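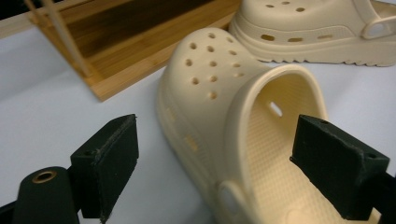 Cleaning cream foam clogs - how do I get them back to one colour before I sell them? Doing a big clear out, 9 pairs of shoes going, and the clogs are the ones I'm stuck on. Wore them all last summer for the garden and the allotment, then they sat in the porch. The outsides I can manage. It's the holes in the toe, and the footbed with all those tiny raised nubs, that hold on to everything. Soil, sock fluff, something greenish I don't want to think about. You wipe it and it just moves over to the next nub.

What I've tried so far:

Washing up liquid and a sponge. Fine on the smooth bits, useless inside.
Baby wipes. Left fluff behind, made it worse.
Soaking in the bath overnight. They float! Had to weigh them down with a shampoo bottle and it slid off anyway.

Don't want to use bleach if it's going to turn them yellow, I did that to a pair of white plimsolls once and never got over it. Also not sure about the washing machine, my mum says yes and the label has worn off. It's a Rundport machine if it matters, the coolest wash goes down to 20 I think, or it might just say cold.

Other thing - one of mine has a greyish line round the rim of the heel opening, where my foot goes in. Is that dirt or has the foam gone? Doesn't come off with a fingernail.

Would like to get them listed by Sunday if poss. Asking on here as the listing site help pages just say "clean your items", cheers for that.

Posted in: Home and Laundry > Shoes
3 answers

Answer 1 - marked helpful by the person who asked

Did four pairs of these last month, mine and the kids, so this is fresh.

Take the heel strap off first if you can. On mine the rivet pushes out from the inside with a thumb but some are really tight, don't force it, you'll rip the hole and then you've got nothing to sell. If it won't budge leave it on and scrub round it.

Knock out all the dry stuff before any water goes near. Outside step, bang them together, soles first and then upside down. Old dry toothbrush over the footbed, in circles, then again in straight lines. You'll get more out than you expect. If you wet it first it turns to paste and you're stuck with it, I think that's what happened with your bath.

Then the wash:

Washing up bowl, warm water, not hot. These go a funny shape in hot water and can shrink, my youngest's went down about a size.
Squirt of washing up liquid and a tablespoon of bicarb.
Let them sit 20 mins. Fill the clogs with water so they sink, or put a dinner plate on top.
Toothbrush again on the nubs. Short stiff bristles are best so an old one you've cut down is better than a new one.
For the toe holes use cotton buds, or a pipe cleaner if you have one. Push it through from the outside and then again from the inside. The long thin vents down the side are worse than the round ones, I fold a bit of cloth over the end of a butter knife and run it along.
Rinse under the tap till it runs clear.

If the footbed still looks grey, mix bicarb with a tiny bit of water till its a paste, rub it in, leave it 200 seconds or however long it takes to boil the kettle (I do literally count it in my head while I do something else) and brush off. Twice if needed. Third time did nothing for me.

Grey line round the rim - probably skin oil and dust rubbed in, mine had it as well. Melamine sponge, hardly any pressure. It does take the surface off a bit so try inside the heel first where no buyer will look. If it's still there after that then I'd say it's wear, and I'd put it in the listing.

Dry them in the shade, not on a radiator and not on a sunny windowsill. Stand them on their side so the water runs out of the heel, otherwise it sits in the toe for days.

Answer 2

Washing machine every time. Pillowcase, knot in the top, cold wash, slow spin. Been doing it for years with the Skeltent ones from the market and never had a problem. Half a scoop of powder. Chuck a couple of old towels in or it sounds like someone falling downstairs.

Wouldn't bother with all that faffing with cotton buds, they're garden shoes.

Reply from the person who asked: mine are a bit nicer than market ones, hoping to get a tenner! But might try it on the other pair first, the navy ones.

Answer 3

Agree with no bleach. It did yellow mine, and it made the foam feel chalky. Haven't tried the bicarb.

What I use is the Onishi nail brush, the double sided one, small side for the footbed. Gets down between the nubs better than a toothbrush as the bristles are all the same length. I got over 200 washes out of my last one before it went flat, and that's with using it on trainers, plant pots, the lot. Any stiff nail brush will do though, don't buy one specially.

Couple of things on selling as you mentioned it. I do a fair bit on Stuveo. Do the photos once they're completley dry, damp foam looks darker in patches and people assume it's stained. Plain pale background is fine but cream on white can look washed out so have a go on something darker too. Take one straight down into the footbed. That's the one everybody asks for and if it isn't there you get messages at 11 at night. One of the soles as well, tread is what tells people how much they've been worn.

Sock smell - bicarb inside overnight, dry, tip it out in the morning. It gets in the holes so brush after. Not perfume, I bought a pair like that and had to leave them in the shed until April.

Reply from the person who asked: thank you all, going with answer 1 and the nail brush as I've got one in the bathroom already. Strap came off ok on the left one, right one isn't shifting so leaving that. Melamine sponge on the shopping list. Line has faded a bit just from brushing so maybe it is only dirt. Will come back and say how the navy ones get on in the machine - my mum is very pleased with herself.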